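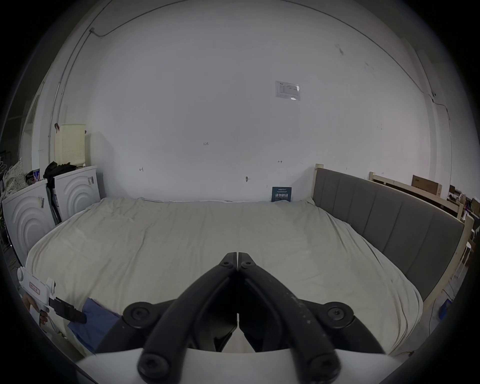
Als die Staatssekretärin Farzana Tarar an jenem Morgen im März aus dem Radio erfuhr, dass sie das Vertrauen des Ministerpräsidenten genieße, wusste sie, dass sie sich nach einer neuen Stelle würde umsehen müssen. In der Landeshauptstadt Dhanial genoss man das Vertrauen des Ministerpräsidenten in der Regel drei Tage, manchmal auch vier, wenn ein Feiertag dazwischenlag, und dann räumte man sein Büro. Sie saß in der Dienstwohnung auf der Bettkante, strich mit der flachen Hand über das zerknitterte helle Laken und schob das blaue Tuch beiseite, das zusammengeknüllt am Rand lag, und dann lehnte sie sich seitwärts gegen das lange graue Polster am Kopfende und hörte sich die Meldung noch einmal an, denn der Sender brachte sie um halb sieben und um sieben in genau demselben Wortlaut.

Es ging um die Brücke von Plevamon, natürlich ging es um die Brücke. Farzana hatte im Ausschuss gesagt, was in dem Gutachten stand, Seite für Seite, mit ihrer ruhigen, etwas heiseren Stimme, und im Gutachten stand nun einmal, dass man die Brücke sperren müsse, und zwar noch vor der Wahl. Der Ministerpräsident, der in Plevamon aufgewachsen war und dort jeden Bäcker mit Vornamen kannte, hatte freundlich genickt und sich bedankt. So freundlich hatte er in vier Jahren nicht genickt.

Um acht rief ihre Mutter an.

»Kind, die im Radio reden über dich.«

»Ich weiß, Mama.«

»Sie sagen etwas Gutes. Sie sagen, er vertraut dir.«

»Ja«, sagte Farzana und suchte mit dem Fuß nach ihrem zweiten Schuh. »Das ist ja das Schlimme.«

Ihre Mutter schwieg eine Weile, und man hörte im Hintergrund den Wasserkessel, diesen alten, verbeulten Kessel, den Farzana ihr seit Jahren ersetzen wollte und den sie nun doch vermissen würde, wenn er einmal fort wäre. Dann fragte die Mutter, ob sie denn recht gehabt habe mit der Brücke, und Farzana sagte, ja, sie glaube schon, und die Mutter sagte, dann solle sie erst einmal ordentlich frühstücken.

Im Ministerium grüßte man sie an diesem Vormittag besonders herzlich. Der Pförtner hielt ihr die Tür auf, die sonst von allein aufging, und auf ihrem Schreibtisch lag eine Mappe mit 3796 Unterschriften aus Plevamon, sauber gebündelt, ein Gummiband um jedes Bündel. Sie nahm an, dass man dort ihren Kopf verlangte, und ließ die Mappe bis nach dem Mittagessen zu. Erst bei der zweiten Tasse Tee, als der Regen gegen die Scheiben schlug und das Telefon noch immer nicht geläutet hatte, zog sie das oberste Blatt heraus und las den Satz, der darüberstand, in einer runden Schulschrift, wie sie auch ihre Großtante geschrieben hatte.

»Wir fahren lieber den Umweg«, stand da. Darunter kam eine Bäckerei, dann eine Hebamme, dann drei Leute mit demselben Nachnamen.

Farzana legte das Blatt zurück, trank ihren Tee aus und wählte die Nummer der Staatskanzlei.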